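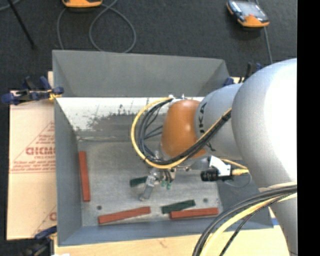
Village hall checks before the February lettings

I do this walk round the hall at Listham twice a year and people keep asking me for a copy, so I've typed it up with my scribbles left in. Tick, cross or "ask Wendell" against each one. I started at 8am with a flask and was finished by lunch!

1. Front doors and ramp
Tick. Both leaves open fully and the closer no longer slams (hooray). The grit strip on the ramp is wearing thin on the left, so that's going on the spring list.

2. Fire exits
Tick for the side door. Cross for the back one, which had a stack of chairs in front of it AGAIN. I moved them. Please, please put them in the chair store, even if you're only popping back in ten minutes.

3. Extinguishers
Tick. Pins in, gauges in the green, labels all in date. The one by the stage has been hung back on its proper bracket after months of sitting on the floor as a doorstop.

4. Emergency lights
Ask Wendell. I did the key test and the one over the passage to the loos came on, thought about it and went off again. Wendell Kowalczyk reckons it's the battery and has put one on order from Alloser.

5. Kitchen
Mostly tick. Fridge was at 2 degrees, which is a bit chilly but I'd sooner that than the other way. Fire blanket is on its hook. The urn lead is fine now, but the lid knob is loose and gets very hot, so use a tea towel until I find the right screw (I have a tin of 183 assorted screws, says so on the lid, and not one fits).

6. Chairs and tables
Tick, with grumbles. We're allowed 200 people seated and the notice saying so has been put back up by the hatch. I pulled out three chairs with split seats and tied red wool round the legs. If you see red wool, don't sit!

7. Floor
Cross. There's a lifted edge near the Korkitska Room door, just enough to catch a toe. I've taped it. Kenji Dvorak has had a look and quoted us £484 to relay that whole corner, and I'm minded to say yes before the dance class starts back.

8. Toilets
Tick. Red cord in the accessible one reaches the floor and the alarm works (sorry to the Baptiste choir, who came running). Hot tap on the left is stiff.

9. First aid box
Tick. Topped up plasters and binned some ancient eye wash. If you use anything, write it on the card inside the lid.

10. Outside
Gutter over the bike rack is dripping and the path underneath goes green and slippy. I've scrubbed it once and it'll need doing again in a few weeks. Bin store gate latches properly now.

Still open: back exit chairs, passage light, floor corner, gutter. The signed sheet is in the blue folder in the kitchen drawer, under the takeaway menus.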